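3.2 Why people keep a small bottle: habits of reuse in shared offices

We came to this part of the study expecting to write a short paragraph, and it grew into the part we talk about most.
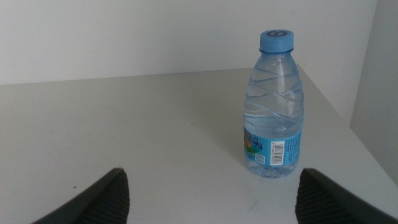

Our diary participants were asked to note every drink they had at work over 30 days, along with the container it came in and what happened to that container afterward. Of the 227 people who returned a complete diary, a surprising share wrote at length about refilling bottles that were sold to be used once. We had not asked them to explain themselves. They did anyway, often in the margins, and the notes are wonderful to read.

The strongest theme was size. Participants at the Festbridge site, where the nearest tap is two floors down from most desks, told us that a large steel flask felt like luggage. A small bottle fits in a coat pocket and stands next to a keyboard without getting in the way (Figure 4). One person wrote that she owned three good flasks and used none of them, "but the little one comes everywhere with me." Rezaei and Tabrizi, working through the Talebi diaries separately, marked the same idea so often that they gave it a code of its own, "comes along."

Figure 4. A small, clear, single-use water bottle with a light blue screw cap. The ridges molded into the upper body run diagonally around the plastic.

A second theme was marking. In a shared kitchen, one clear bottle looks a lot like the next, and people had lively systems for telling them apart: a rubber band, a strip of tape, initials on the cap. Jeon's follow-up interviews were especially rich here. Several people said that once a bottle had been marked it stopped feeling like trash, and that they would go back upstairs to fetch it if they left it behind. We find this exciting – a few seconds with a pen seems to change how a person thinks about an object that cost almost nothing.

The third theme was about stopping. Reuse usually ended with a small event, such as a lost cap, a dent, or a weekend in a warm car, and only rarely with a decision. Henriques followed up with 45 participants in September and asked each of them to recall the last bottle they had given up. Most could tell the story in detail, including where they were standing when they let it go.

We should be careful about how far this goes. Diaries reward people who like to write, and both of our sites were offices with free tap water close enough to be worth the walk. Lundgren has pointed out that the Talebi group also had a recycling drive running during the first week, which may have pushed some entries up. Even so, the pattern held in the later weeks at both sites, and it gave us the interview questions used in Section 3.3.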